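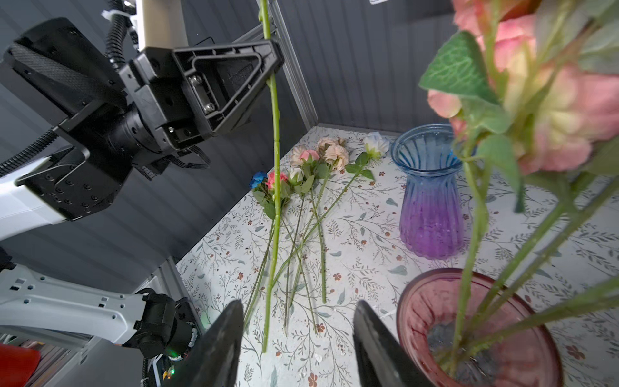

Stidcombe, 2024-08-29

**Ticket 2121: flower arranging, two arms, two vases**
Opened by: Yu-na Ok
Copied: Silviu Stanciu, Chaimae Filali
Status: open

Hi both! I know Silviu wanted this filed under "grasping," but I'm putting it under "household chores" and you can move it if it bugs you. The question from Grevitz was pretty simple: can the arms do a vase of flowers the way a person does one before company comes over? My answer so far is sort of, with somebody standing there.

Picking one stem out of a loose pile is the part I worried about most. These stems are long and they cross each other all over the place, and the fake leaves grab onto anything nearby. What I'm asking for is one stem held up in the left gripper with the cut end pointing down, and the rest of the bundle left alone on the cloth. I like a grip well above the cut end (it leaves enough stem to get into the vase), but then the bottom swings, and the planner has no clue where the tip is. It knows where the jaws are and that's it.

Things I've changed since the last ticket:

- Grip force down from 500 to 300 on the left side. The units are whatever the Tudose driver thinks they are, Silviu please write that down somewhere!!
- Pause of 5 seconds after each lift so the stem can settle.
- Both vases toward the back of the table at setup, the blue-to-purple one on the left and the pink-to-gray one on the right, with a little gap between them. If they touch, the right arm treats them as one big vase and aims for the middle.
- Roses go down with the heads toward the back and the stems fanned out toward the middle. The left arm comes in up by the heads, so check that it's not squashing a bud before you hit go.

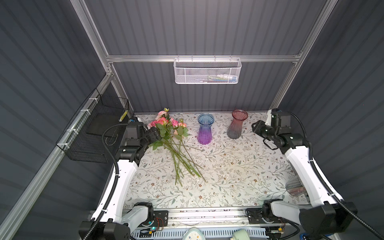 ### Still broken

I keep coming back to the word "done." My mom would call a vase done when it looks nice from the couch, and the Brakgate script calls it done when the gripper opens over a vase. Those are really different jobs, and I'd love to have a check for the first one. Take the pink vase with the roses in it: the tallest bud pokes way up over the rest, and I'd leave it because I like a bit of height, but Chaimae would trim it in a heartbeat. Meanwhile the blue and purple one is sitting there empty with loose stems right beside it, and I want the log to say "one vase to go" in that situation. Right now it says "complete" as soon as either vase has anything in it, so that's a bug however you feel about tall buds.

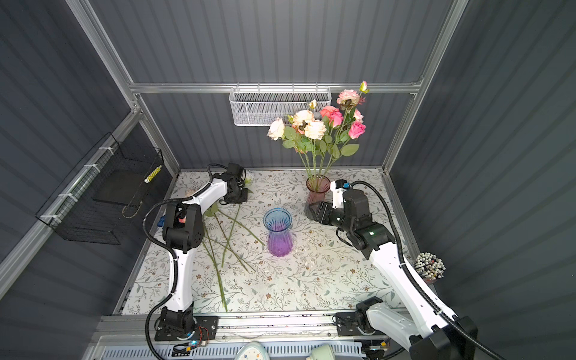 **Chaimae, 1st reply:** I would trim it, yes. For the "complete" thing, look at the vase list in the config. I think it stops at the first match.

**Yu-na:** Yep, it stops at the first match. Fixed in my branch, not merged. Leaving this open for the swinging tip, and I'd like to try real tulips in December if anyone will sign off on water near the rail.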